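**Storing beads without buying yet another plastic organiser?**

**Mamside** wrote:
I've got 598 loose beads (yes, I counted, it was raining) and they're living in a soup bowl. The Vilen drawers everyone goes on about are £20 each and I'd need three. What do you lot use?

**floneck_fan** wrote:
Get the drawers. I put it off for years and lost half my seed beads down the back of the sofa. Small compartments with lids that click, end of story.

**Agbayani** wrote:
Can't agree, sorry! I had the drawers and gave them to my sister in July. I never opened them – if I can't see the beads I forget I own them, and then I go and buy the same ones again. I'm back to old biscuit and sweet tins now and much happier.

**floneck_fan** wrote:
And when you knock the tin over?

**Agbayani** wrote:
Then I swear and get the dustpan out. Same as you with a drawer pulled too far, I bet :)

**Mamside** wrote:
I like the tin idea but doesn't it all just mix together?

**Agbayani** wrote:
Not if you put little dishes inside. Tea strainers are good for the small round ones, you can give them a shake and the dust drops out. Mine's pink with a gold inside, brown beads on the left and the gold pearly ones in their own dish. Chain still beats me, I must admit, it ends up in a heap on the tablecloth every time.

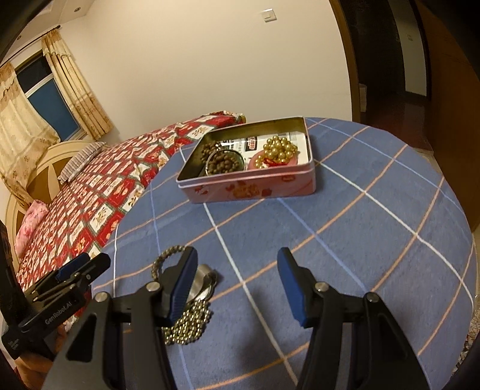
*Photo: Agbayani, posted February 24, 2024*

**Mamside** wrote:
Oh that's lovely, and I've got a strainer I never use! Is the silver ring in with the chain a clasp or something else?

**floneck_fan** wrote:
Pretty tin, I'll give you that. But that ball chain would drive me up the wall. Wind it round a bit of card and tape the end down, takes two minutes.

**Agbayani** wrote:
Card I can do. Drawers, no.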